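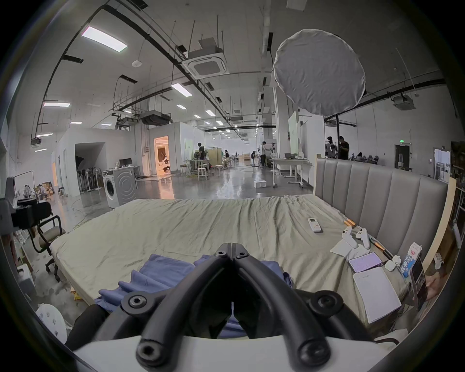
Turenik Residence Services – Furnishings and Linens Office

Cerkuneo Upholstered Bed, Gray
Item 738
Category: Bedroom furniture, staff and guest residences
Status: Available for assignment

Overview

The Cerkuneo is the standard large bed issued to furnished apartments managed by Turenik Residence Services. It has a gray upholstered headboard with vertical channel tufting and light wooden side panels. The bed is assigned to one-bedroom units and to the larger studios. It is not issued to shared rooms, where the Brekport single remains in use.

The bed is shown made up with the sage-green sheet from the residence linen range. Residents may request white in place of green at check-in, subject to stock at the linen counter.

Headboard

The channels run vertically and are padded. The cover is fixed and cannot be removed for laundering. Residents should vacuum along the channels with a soft brush attachment once a month and should blot spills with a dry cloth before calling the office. Household bleach, stain sprays and steam cleaners must not be used on the fabric. Cleaning of marks that remain after blotting is arranged by the Furnishings and Linens Office at no charge for the first visit in each tenancy.

Posters, hooks and adhesive lights may not be attached to the headboard. Clip-on reading lamps are permitted if the clip is lined with felt.

Frame

The side panels are joined to the headboard with bolts that are tightened at installation and checked again at each change of tenancy. A bed that creaks or shifts should be reported. Residents are asked not to tighten the bolts themselves, and not to move the bed to another room without written approval.

The frame is rated for a total load of 400 kilograms, including the mattress.

Mattress and linens

Each bed is delivered with one Yurchenko medium-firm mattress, one quilted protector, two fitted sheets, two pillows and four pillowcases. The protector must stay on the mattress for the full tenancy. Mattresses returned with staining where the protector has been removed are charged at replacement cost.

Sheets are exchanged on Saturday mornings at the linen counter. Used sheets should be brought unfolded. Before stripping the bed, please clear it of remote controls, phones, game controllers, earbud cases and other small items, which are easily gathered up with the linen and are difficult to recover once the bags have left the building. Items found in the laundry are held at the counter for 52 days.

The sage-green sheets may also be washed at home on a warm cycle and tumble dried on low. They are not ironed before issue and will show wrinkles in normal use. Dark or strongly colored cloths, blue and black in particular, should be washed separately for the first few cycles.

Food and drink

Food and drink are permitted in bedrooms. Cartons and open cups should be kept on the nightstand or a tray, as the mattress warranty does not cover liquid damage. A folding bed tray can be borrowed from the office on request – please quote item 97.

Seating for use with this bed

The following pieces may be requested for the same room, where floor space allows:

Office chair, black, with beige seat cushion and curved armrests, on a wheeled base. A floor mat is supplied for rooms with wood flooring.

Round stool, white, with small dot patterns. Suitable as a bedside seat. The stool should not be used as a step.

One chair and one stool is the usual allowance for a bedroom. Requests for further seating are considered in February, when the annual furniture count has been closed.

Delivery and installation

Beds are delivered in parts and assembled in the room by residence staff. The resident or a named representative must be present to sign the condition sheet. The bedroom floor should be cleared before the team arrives, and any existing bed must be stripped of linen. Assembly is scheduled between 9:00 a.m. and 3:30 p.m. Packaging is removed by the team on the same visit.

If the headboard fabric is marked or a side panel is scratched on delivery, this must be entered on the condition sheet before signature. Later reports are treated as wear during the tenancy.

Return

At the end of a tenancy the bed remains in the unit. Residents should strip the mattress, leave the protector in place and return all sheets and pillowcases to the linen counter. The space under the bed should be empty – belongings left there are handled under the abandoned property procedure.

Requests and repairs

Requests are made on the Furnishings Request form, available at the linen counter and at the front desk of each residence. Please give the unit number and the item number. Questions on assignment, replacement or charges should be addressed to Araceli Manríquez, Furnishings Supervisor.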